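Wulter Key 2, hardware security key for two-step sign-in

Product code: WK-916
Made by Wulter, sold and supported by Narkidgate
Availability: in stock, sent from our warehouse within two working days

The Wulter Key 2 is a small key which you use together with your password when you sign in to your e-mail, your cloud storage or your company network. After you have typed the password, the website asks for the key. You put it into the USB port, or hold it at the back of the phone, and touch the round metal contact. A person who has stolen only your password cannot come in.

Many of our customers used codes by text message before. These codes are better than a password alone, but a false website can ask you for the code and use it at once. The key checks the address of the website by itself. When the address is wrong, it gives no answer, even if the page looks very correct to your eyes.

What is in the package

One Wulter Key 2
One cord for the key ring
One printed card with the first steps, in English, German and Thai
One recovery sheet, to fill in by hand and keep in a safe place

The package does not contain a USB-A adapter. If your computer has only the older, wider ports, please order the adapter separately (product code WK-A10).

Before you buy

We strongly recommend to buy two keys for each person. One stays on your key ring and the other stays at home or in the office safe. Register both keys on the same day, with the same accounts. When you lose the first one, you sign in with the second, remove the lost key from your accounts and order a new one. Without a second key you depend on the recovery procedure of each website, and some of them need many days to answer.

Please check also that your services accept security keys. Most of the large e-mail providers do. Banks are different from one to another, and several still work only with their own app. Our support desk can look at your list of services before you order, and for this we take no payment.

Setting up the key

Open the security settings of your account and look for "security key" or "passkey". Choose to add a new key. When the page asks, insert the key and touch the contact. The first time, you will be asked to choose a PIN. It must have at least six characters and it may contain letters. After eight wrong attempts the key locks itself, and then it can only be reset, with all its registrations deleted. We cannot open a locked key for you, and Wulter cannot do it either.

Give each key a name which you will understand later, for example "key ring" and "home". It sounds like a small thing, but when you must remove a lost key you will want to be sure which one you are removing.

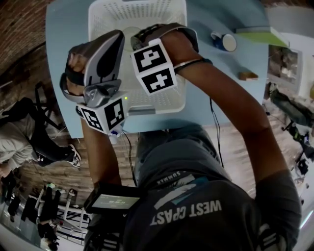 Photo: Nuanchan Sangkhawat / Narkidgate

Using the key with a phone

The key has an NFC antenna in the flat side with the Wulter logo. On most Android phones the reader is in the middle of the back, and on iPhones it is at the upper edge. Hold the key still until the phone shows that it has been read. A thick case or a case with a magnet can disturb the reading, so please remove it if you have difficulty. You can also connect the key directly if your phone has a USB-C port.

Managing keys for a company

For companies with more than 10 employees we offer the keys together with Tendunent, our management console. In Tendunent the administrator sees which key was given to which employee, and can block a key for the company network within a minute. The console does not see the PIN and it does not see private accounts which the employee has registered on the same key.

Keys can be delivered already registered for your company. In this case we need a list of the user names, and we send the keys and the starting PINs in separate parcels. The largest order which we have prepared in this way was 1,872 keys, for the Wickramasinghe group of clinics. They arrived sorted by building. Preparation for such an order takes longer, so please write to us early. For a start in September we would like to have your list in June.

Technical data

Connection: USB-C and NFC
Standards: FIDO2, WebAuthn, U2F
Storage: up to 100 passkeys
Battery: none, the key takes its power from the port or from the phone
Protection: against dust and short contact with water
Working temperature: 0 to 40 degrees Celsius
Systems: Windows 10 and later, current versions of macOS, Android and iOS, most Linux distributions
Guarantee: three years

The software inside the key cannot be updated. This is a decision of the manufacturer, for the reason that an update function could also be misused by an attacker. If a serious fault is found during the guarantee time, the key is exchanged without cost.

Questions which we often receive

Can I use one key for private and for work accounts?
Yes. The websites cannot see from the key which other accounts you have. Please ask your employer first if this is allowed.

Does the key protect me from a virus on my computer?
No. It protects the sign-in. If a harmful program is already running on your computer, it can possibly use the session after you have signed in. Keep your system updated and sign out of accounts which you do not need.

Is my fingerprint stored?
The Key 2 has no fingerprint reader. The contact only notices that somebody is touching it.

Can I return an opened package?
For reasons of security we take back only packages with the seal not broken. A faulty key is of course a guarantee case.

Support

Detlef Weidemann and his colleagues answer in English and German, from 9.00 to 17.00. Please have the product code ready, and the name of the service with which you have the problem. Never send us your PIN or your password, also not when somebody asks for it in our name.

Related products

WK-A10 Adapter USB-C to USB-A
WK-C Protective sleeve, black or orange
Tendunent licence, one year, per user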